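Can a robot fold my laundry yet?

Asked by Gyu-bin Han in Home & Garage Tech

We're a family of five and I fold T-shirts every night after the kids go to bed. I keep seeing clips of arms folding laundry and I love them! But can you get one that does the job, or is it all still lab stuff? Budget is $1,000, could stretch for something brilliant.

3 answers

Young-sook Moon
Not at that price, but it's a great time to be watching! I help out with the folding project at Manville and the hard part comes before any folding. A shirt out of the basket has no fixed shape, so the arm has to work out which bit is which.
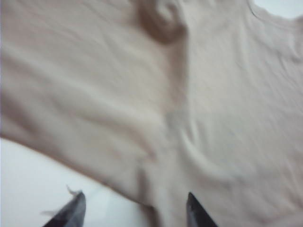
Beige tee, collar edge at top right.

A person finds the collar and gives it a shake. For a gripper, a collar and a crease can look awfully similar, and pinching one layer of jersey without grabbing the one under it is fussy work. I look for stitching first — it's the best landmark on a plain shirt with no print. 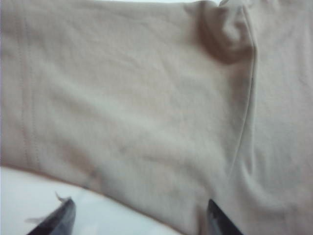
Double row of stitching along the hem on the left, long seam on the right.

Our best run so far is 35 shirts in an afternoon, with me stepping in on 2 of them. Slow, but last December we couldn't get through one! Towels are much easier. Fitted sheets, forget it.

jatside_reader
My cousin has a Vekska robot vac and it eats socks. So no.

Ekpo
Agree with Young-sook. If you want help now, get a plastic flip-style folding board and put the kids on it. Mine thought it was a game for nearly a month. Also lint, clean your dryer filter. Colour sorting is a different question, try searching the forum.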